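Table felt

Table felt, also called a cloth cover or work cloth, is a sheet of fabric laid over a flat surface to give it a soft, even ground. It is used for sorting, sewing, card playing, model building and the handling of small parts. The name is used loosely, and many covers sold under it are woven cotton or a cotton and polyester blend.

Materials

True felt is made by matting wool fibers together with heat, moisture and pressure. It has no weave and does not fray when cut. Wool felt is thick and lies flat under its own weight, but it shrinks if washed hot. Woven covers are thinner and can be machine washed. They crease when folded and usually need ironing or stretching before use. Brushed cotton is a common middle choice.

Color

Green is the traditional color, taken over from billiard and card tables. Blue-green and teal shades became common in sewing rooms, where they contrast with both white thread and dark metal pins. A matte finish is preferred because it reflects less lamp light.
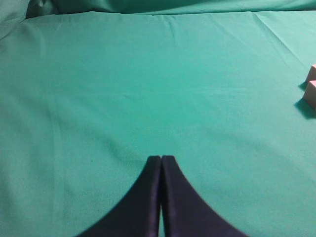
A plain cloth rarely looks like one single color in use. Shallow creases catch the light and make paler and darker bands, and uneven lighting can deepen the shade toward one side. Workers who match thread or paint by eye often keep a white card on the cloth for comparison.

Fitting

A loose cover is cut larger than the table and allowed to hang over the sides. A fitted cover is pulled tight and held underneath with clips, tape or elastic. In her workshop manual for the furniture maker Grakley, Selina Gisler advised an overhang of 2 inches on each side for clipped covers and a cloth 70 inches wide for a standard bench.

Care

Dust and thread ends are removed with a soft brush or lint roller. Wool is aired and spot cleaned. Cotton covers are washed cool and put back on the table slightly damp, so that small ripples pull out as the cloth dries.

See also: Baize, Cutting mat, Tablecloth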